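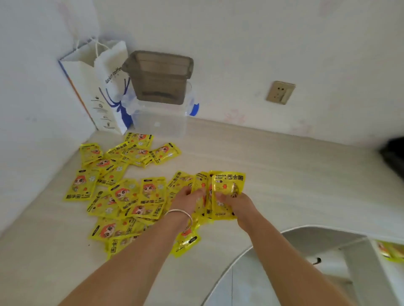
2026-05-18

Quick one, bus at 4 and I haven't even showered. Up late finishing the letter to the Dungate library about the reading room hours. They want to close at 2 on weekdays. Two! Who gets there before two?? Wrote 11 drafts, all too angry. Sent the least angry one.

Anong Sitthichai called while I was eating toast over the sink. She's got 65 signatures already, most from the Adetti Street end. I said I'd do Thaweesak Court tonight. Why did I say that. The stairs there.
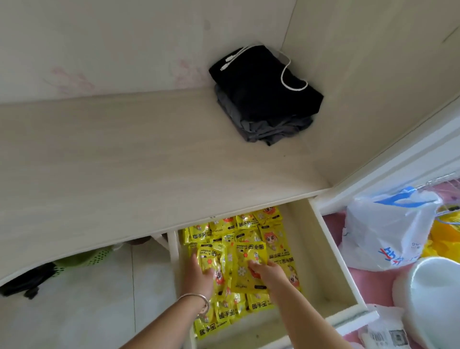
Mom thinks I should let it go and just read at home. But home has the phone and the fridge and teh neighbor's drum lessons. I got through all of school in that room, the green chairs, the radiator that clanks. Finished the Andier book there last week, the long one about the lighthouse family. Cried a bit. Lady across from me passed a tissue, didn't look up from her crossword.

Anyway. Need: pens, clipboard, the good shoes. Meeting is later in May, no time set yet, typical. Rain coming I think. Will write properly tomorow.

Print this entry | E-mail to a friend

We use cookies to remember your settings. OK

Comments

marlow_b: Put me down for the petition, I'm in there most afternoons.

Tess: which lighthouse book?? need something for the train

quietcarriage: That radiator was clanking when I was a kid.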